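Student operators wanted - gripper project, Jalteck robotics club

Posted under: Clubs and projects / Paid, part time

We need more hands. Literally. The Lambrakis project is collecting hand-held gripper demos for our manipulation class and we're short on people for the spring term. No coding needed, no robotics background needed. Steady hands and some patience, yes.

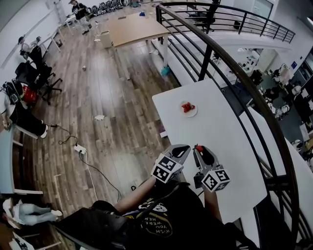
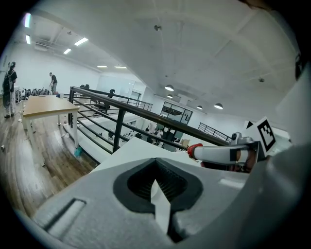 Hand-held grippers up on the gallery level.

What you'd do:
- pick up small stuff with the gripper, put it down, do it again. Food pieces, cups, office junk
- reset the table between takes
- log each take on the sheet (good / bad / redo)
- tell us when a marker is peeling or a finger feels loose. Dont fix it yourself please

Target for the term is 500 good takes per task. We have 93 on the fruit task so far, so lots to do.

Who:
- any student at the Esville campus, any year, any major
- can stand for a 2 hour shift
- left handers very welcome, we have hardly any left-handed data
- ok with your hands and clothes showing up in recordings. Read the consent form before you sign it

Hours: afternoon shifts start at 1 pm, evening shifts at 5 pm. Pick one or mix. Swaps are fine if you post in the club channel first.

Pay: $200 for a block of shifts, paid at the end of the month. Class credit instead if you're enrolled in the manipulation class, but not both, the department won't allow it.

Training is one short session, we show you the grip, the speed we want (slower than you think) and how to do the log. After that you get paired with someone for your first shift.

Also looking for: one person to help label takes in Clakden, our in-house tool. It's a bit clunky. Can be done from home, same pay.

To apply: send your name, year, which hand you use and which shifts you can do, thru the form on the Jalteck club page. No resume. Sign up closes end of January or when the shifts are full, whichever comes frist.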